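Textile Care and Storage, Unit 6
Handout: Folding and Flat Storage

Read this before the workshop. Bring a cotton item of your own, washed and fully dry.

Why folds matter
A fold puts strain on the same yarns for as long as the piece is stored. Cotton and linen crease easily and, after years in one position, can split along the line. Wool recovers better. Silk is the least forgiving of the common fibers and should be rolled where there is room.

Padding
Place a loose roll of acid-free tissue inside every fold. The roll should be thick enough that the cloth bends around it in a curve. Do not press it flat afterward.

Refolding
Move the fold lines once a year – a hand's width is enough. Write the month on the box label in pencil.

Boxes
Heaviest items go at the bottom. Leave space under the lid. Basements and attics are poor places for boxes, as both swing between damp and dry.
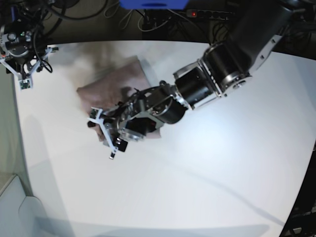 Trasthorpe, December
The workshop starts Monday at 9:30 with Noémie Ross. Clear your table first and wipe it down. Lay the cloth out and smooth it from the center with flat hands – never pull at the corners. In-ho Yoon has the tissue, 40 sheets per group.

Reading for next time: Montes, chapter on rolled storage, to page 258. Short written answers are due at the start of class, 200 words at most.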